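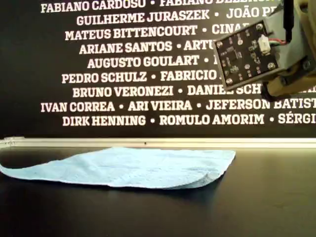
Name wall and bench, Camargo room
Gallery page maintained by Jeanine Wouters
Last revised April 18, 2021

The Camargo room is the finishing area on the ground floor of the Drolora building. The name wall was specified by Hauwa Jibrin and the lettering was set out by Amarachi Ezeani. The bench went in afterwards, hard against the wall, which fixed the lower limit for the text. Notes on each element follow.

Lettering
Heavy slab-serif capitals, white on black, with a small round bullet between names. Lines are centred and of unequal length, so the left and right margins are ragged.

Names are given in full, first name then surname, all at one size. Accents are kept on capitals. An early proof from Clidier dropped them and was sent back with 16 corrections marked.

Ground
Black, with a plain band left below the last row. Ezeani's layout had the bottom row 187 mm above the bench. The dimension was held on site.

Touch-ups to the black are done with a 12 mm flat brush, working away from the letters. Masking tape is not to be applied over the white.

Rail
Pale silver aluminium, run horizontally between the wall and the work surface. The finish is slightly reflective and reads as a light grey-beige beside the black. Darker fittings are grouped toward the left, where the profile appears to be joined or clamped.

Jummai Onyeka checks the rail for movement each March. Solvent cleaners are to be kept off it, and off the lettering directly behind.

Bench top
Flat, matte black. Under the room lights it takes a faint greyish sheen, more evident toward the right and along the front. Finished height is 778 mm from the floor.

The surface marks easily with fingerprints and chalk. Wipe in one direction with a damp cloth, then again with a dry one. Abrasive pads will polish the matte finish and the change can't be reversed.

Cloth
Light blue, lying on the bench top. The colour shows up well against the black. Cloths are laundered without softener, and any that shed lint go to the paint store for floor use.

Corrections
Spelling queries about names on the wall go to Hauwa Chukwu in writing, with the row number counted from the top of the wall. Queries about the bench or rail go to Jummai Onyeka.

Next gallery: Flavness stairwell, handrail and landing signs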